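Workshop tips: looking after the hand-held gripper

Nasrin Rashti, Furnmont workshop page. Updated 25 March 2022

Quick ones, mostly from this month, written between jobs. Add to the bottom if you've got better. All of it is for the black finger gripper, the hand-held one, not the big arm in the cage.

Before you start

Battery out of the handle. Sleeves up. Tray for screws, a proper one with a lip, they roll. Put a light mat down if you've got one, black pins on a dark bench are hopeless.

Cleaning the linkages

Dry brush first, always. Old toothbrush is fine, soft one. Go in from the back of the fingers and work towards the tips so the fluff comes out the open end. Then a barely damp cloth. No washing up liquid, it leaves a film and the tips go slippy for a day.

No spray oil on the plastic. Someone did this in March and we had grit paste in every joint by the end of the week. If a link is stiff take the pin out and clean the pin.

Lint. This is the big one if you're doing towels and cloths. Microfibre is worst, sheds into the holes and winds itself round the pins. Tweezers, not a knife. Pull along the pin, not across it. After a long towel session I do the fingers twice, once straight after and once the next morning when the dust has settled out of the joints.

Brass eyelets

Wipe, don't polish. Metal polish creeps under the rim and dries white. If one spins when you push it with a fingernail it needs re-setting. Press it from the front with the flat punch, back of the link supported on scrap wood. Gentle. The plastic will crack before the brass gives, ask me how I know.

Spares are in the Hoder drawer, left hand side, part 767 for the eyelets and 1022 for the pins. They look very alike in the bag so read the label.

Checking the grip after you've put it back together

Don't go straight to the real job. Pinch test first. Use a towel with a bound edge, and try it on the edge as well as the middle, becuase the thick bit tells you far more than the flat bit. Close slowly. Both tips should come onto the cloth together. If one gets there early, slacken both sides off and start again, don't just wind the late one in.

Then lift, hold, let go. Hold for up to 25 seconds. If the cloth creeps, clean the tips before you touch any screws. Nine times out of ten it's muck.
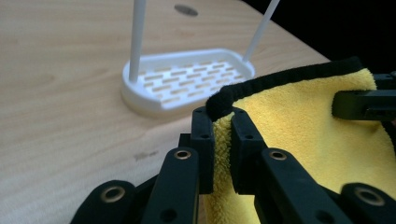 Yellow towel pinched by the black trim, drainer tray behind.

Try a few thicknesses. Tea towel, flannel, microfibre folded over. Thin cotton is where a bad tip shows up first.

Fingers not lining up

Usual causes, in the order I'd look:

Lint behind a pin. See above.
Pin in the wrong way round. The head goes to the outside.
Link on back to front. Easily done, they're nearly the same both ways. Mark the inside with a dot of paint pen before you strip it.
Bent pin. Roll it on glass. If it wobbles, bin it, don't straighten it.

Screws

Nip up, then back off a touch. The links want to swing under their own weight. Thread lock on the handle screws only, and only the weak stuff. The Vahidi driver with the short shaft is the right one, the long one slips and chews the heads.

Every 2 weeks go round all of them with your fingers. Anything you can turn by hand was too loose.

Storage

Fingers open, hung up or flat on its side. Never standing on the tips. Don't leave it clamped on a cloth overnight, the tips take a set and then you get a gap at the top edge. Out of the sun too, the Nisance pads go hard on the window sill.

Odds and ends

Vacuum on low with a sock over the nozzle, saves the screws.
Cocktail stick for the small round holes. Not a drill bit, they end up bigger.
Take a phone picture before you strip anything down.
Spare towels are in the bottom cuboard, wash them without softener, it makes them slide.
If you use the last pin, write it on the board. Please.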